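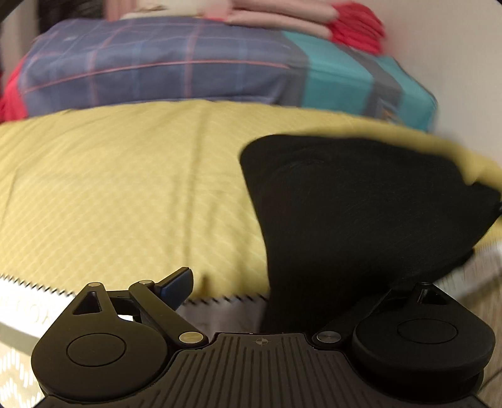
# Bedroom and linens checklist, Oltholm guest house

March 2025, spring round

Marks: OK = fine as is. FIX = do it this round. WATCH = look again in July.

I love this round. The windows can finally be opened for a whole morning, the winter layers come off, and every bed gets looked at properly instead of just being made. Notes are longer than last time, so skip to the marks if you're in a hurry!

## 1. Bed by the wall (yellow sheet)

- [x] **Bedding off the floor.** OK. Keep an eye on the side where things get put down. A black cloth was hanging over the edge of the bed, and anything soft and dark hanging there can end up underfoot when someone gets up at night. Clothes go on the hook or in the drawer, please.
- [x] **Sheet checked for tears and thin spots.** OK. The mustard one with the little diamond pattern is my favorite in the whole house. I held it up to the window and found no thin spots. It's wrinkled, but wrinkles aren't a fail on this list.
- [x] **Corners hold.** OK on three. FIX on the fourth, foot end, wall side. The elastic has gone slack. Ten minutes with a needle and it's good for another year.
- [x] **Covers folded, heaviest at the bottom.** OK. Plaid comforter first, pink blanket on top. Such a cheerful pair! Whoever folded these did it the way the card says, and it makes the bed so much easier to strip.
- [ ] **Gap between mattress and wall.** FIX. I could get my whole hand down there. Push the bed in until it touches, then check that the legs sit flat.
- [x] **Nothing pushed under the bed.** OK. One sock, now in the lost and found.
- [ ] **Slats.** WATCH. One creaks when you sit near the middle. I pulled it out and it isn't cracked, but the end is a bit worn.

## 2. Bed under the window

- [x] **Curtain clear of the heater.** OK. The tiebacks are doing their job.
- [x] **Window latch.** OK. Opens and closes with one hand.
- [ ] **Blind cord.** FIX. It hangs in a loop again. Wind it around the upper cleat and leave it there. This one gets fixed before anybody sleeps in the bed, no exceptions.
- [x] **Mattress turned.** OK. Turned head to foot and aired with the window wide open.
- [x] **Pillow protectors.** OK. Zippers run all the way on both. The old ones used to catch halfway, so I'm thrilled with these.
- [ ] **Damp on the sill side.** WATCH. There's a faint mark on the paint. It felt dry to my hand. Pencil line drawn around it, so we'll know in July if it has grown.

## 3. Lamps, outlets and heat

- [x] **Bedside lamps steady.** OK. I nudged each one from the side and neither tipped.
- [x] **Bulbs the right size for the shade.** OK. Keep using the small ones.
- [ ] **Cords away from the bed legs.** FIX. One runs under a leg by the window bed. Lift the bed, pull it free, and look along the cord for flat spots before plugging it in again.
- [x] **Nothing draped over a lamp.** OK. I know it makes a nice light. Still no.
- [x] **Heated blanket.** Not in the house this year. Leave this line on the form anyway, as Skesberg still has one.
- [x] **Smoke alarm, test button.** OK. Very loud. Warn people in the hall first!

## 4. Walking space

- [x] **Clear path from each bed to the door.** OK. I walked it with the light off, slowly.
- [ ] **Rug corners flat.** FIX. The corner nearest the door has curled. New gripper tape is in the hall closet, second shelf.
- [x] **Door opens fully.** OK. It used to hit the laundry hamper, but the hamper has moved and the room feels twice as big.
- [x] **Night light.** OK. Works off the switch by the door.
- [x] **Hooks firm.** OK. I pulled down on every one.

## 5. Linen closet

The closet is in the best shape I've ever seen it. Sheets are sorted by bed, there's a strip of tape on each shelf to say what lives there, and you can pull out a set without the pile coming down on your head.

- [x] **Shelf brackets tight.** OK. A quarter turn on one screw, done on the spot.
- [x] **Heavy things low.** OK. Comforters on the bottom shelf, pillowcases at the top.
- [x] **Step stool.** OK. Rubber feet all present, doesn't rock.
- [x] **Moths.** OK. No holes in the wool blankets. I shook each one out over the white table and found nothing.
- [ ] **Wash tags readable.** FIX. Several are blank from washing. Write the temperature on with the laundry pen, on the inside hem.
- [ ] **Spare sets.** FIX. We are 2 fitted sheets short. Skesberg has extras in the same size, so ask there before ordering.

## 6. Folding and airing

Copied from the card inside the closet door, with my comments.

1. Take everything off the bed and open the window. If it's raining, use the rack in the hall.
2. Shake out blankets outdoors or over the tub. Not over the stairs. (Someone will be carrying something up.)
3. Check pockets and folds before the wash. Small dark items love to travel inside a big sheet. I find something nearly every time.
4. Wash dark clothing apart from the yellow and pink bedding. We've had one gray pillowcase already.
5. Fold comforters in thirds, then in half.
6. Lay folded covers at the wall side of the bed so they can't slide off into the walkway.

I'd add a step between 4 and 5: clean the dryer lint screen. It's on the laundry room list, but people who only read this card don't see that one.

## To do before the next guests

- Blind cord, window bed
- Lamp cord out from under the bed leg
- Rug corner taped
- Wall bed pushed in
- Elastic on the yellow sheet
- Wash tags
- Two fitted sheets from Skesberg

Blind cord and lamp cord first. The rest can be done in any order, and it's a nice afternoon's work with the radio on.

Look again in July: creaky slat, pencil line on the sill side.

Same form goes to Jenau for their rooms. They have bunks, so use the extra page for ladders and guard rails.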